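The Battery That Does Not Want to Leave

In our apartment in Plerholm there is a drawer for dead batteries, and beside it, always, lies a screwdriver. When I moved here I did not understand why the two things were kept together. Now I understand it very well. The screwdriver is not for screws. It is for getting the old batteries out.

I want to complain about the battery compartment. It is a small subject and I know there are bigger ones. But I have changed batteries in clocks, remote controls, a kitchen scale, a door chime and a toy piano, and I believe that the people who design these compartments test them in one direction only. They put the batteries in. The batteries go in with a nice click, and everybody goes to lunch.

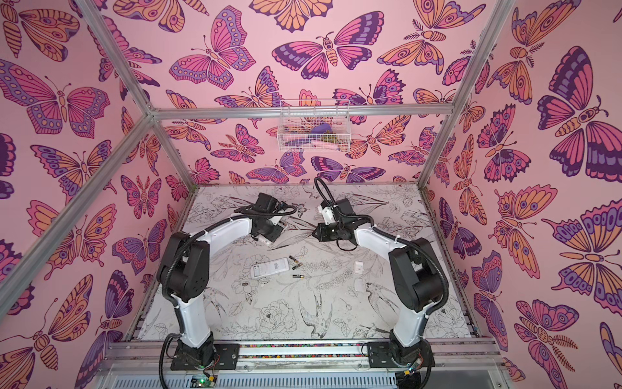 To put a battery in, you need one finger and a little pressure against the spring. To take it out, you need a fingernail of exactly the right length, and you must choose the correct end. At the wrong end there is no room at all, only a wall of plastic and your own bad mood. My father-in-law, Gangadharan Sundaram, who is 80 and has arthritis in both hands, holds the thing upside down and hits it against his palm. Sometimes the batteries fall out. Sometimes only one falls, and it rolls under the refrigerator.

He asked me once why the old radios had a ribbon. Perhaps you remember it: a short piece of cloth, fixed at one side, which you laid under the batteries before you pressed them in. You pulled the ribbon and they came up together. I have no idea what such a ribbon costs to a factory. It cannot be much. I have seen it in a cheap flashlight from Volent and I have not seen it in a much more expensive thermometer from Kirnix, so I do not accept that the price is the explanation. 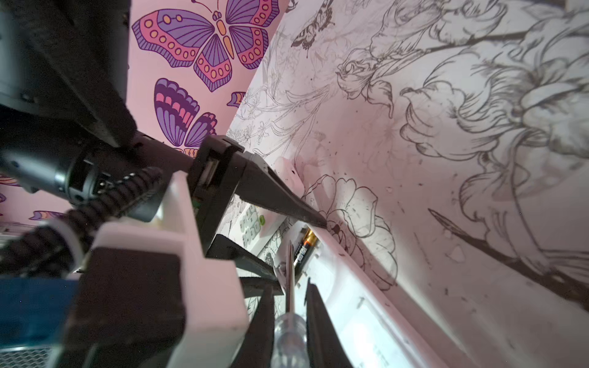
A design should be judged by the tool that people reach for when the design fails. For jars it is the spoon handle, and for parcels it is the kitchen knife. With the battery compartment it is the screwdriver, the simple kind with a thin metal shaft and a clear plastic handle, which belongs on the table for some other job. I have also used a butter knife, a key and the cap of a pen. Each of them is a confession by the manufacturer. And the screwdriver is the best of them but not harmless – it slips, it scratches the metal contact, and once it went through the wrapper of the battery, and I did not like the smell afterwards.

My friends say that rechargeable devices have solved this. I think they have only moved the problem to a place where I cannot reach it. When a glued-in battery gets tired, I have to throw away the whole object, with its good buttons and its good screen. I still prefer two ordinary AA cells and a door. I only ask that the door is followed by a way out.

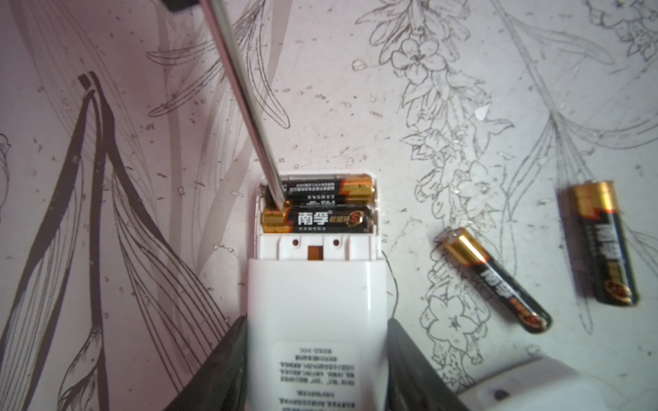 Issue 814, page 70

There is the question of direction, too. Two batteries side by side must usually lie opposite to each other, head beside tail, and the little drawing that tells you this is printed on the floor of the compartment, under the batteries. So you can read it only when they are out, and by then you have forgotten how they were lying. Add a label in small letters on the back of the device, and a person with reading glasses in the other room has no chance. On the battery itself the name is large and bold, 南孚 or whatever you have bought. The plus sign is the part I must search for with a lamp.

And please, let us have fewer sizes. An AA and an AAA on the same tabletop look like a parent and a child from one family, and neither can do the work of the other. In October I bought the wrong ones twice. The second time the shop took them back, and the lady showed me, kindly, that the word was printed on the package.
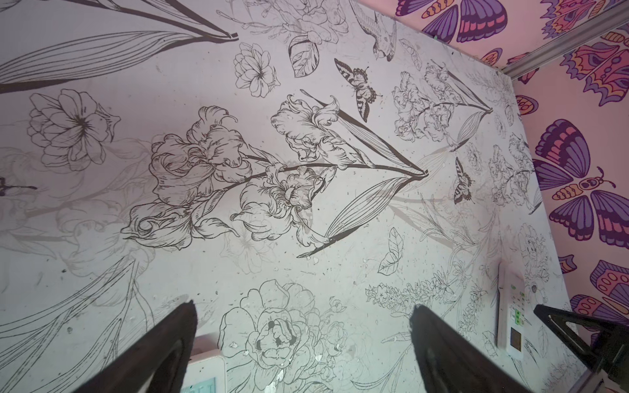 By Anil Poduval

I am less severe about the place where one does such work. A table with flowers and birds drawn on it is as good as any bench, and it makes me more patient. What I do ask for is a flat, pale surface, so that a small screw is easy to find again, and that nobody puts down a cup of tea until the cover is back.

To the manufacturers I would make a modest proposal. Before you sell a device, give it to a person of 80 and ask for the batteries back. Do not help. If the person looks in the drawer for a screwdriver, please return to your drawing and add the ribbon, or cut a space at the end for one finger. My father-in-law is available most mornings.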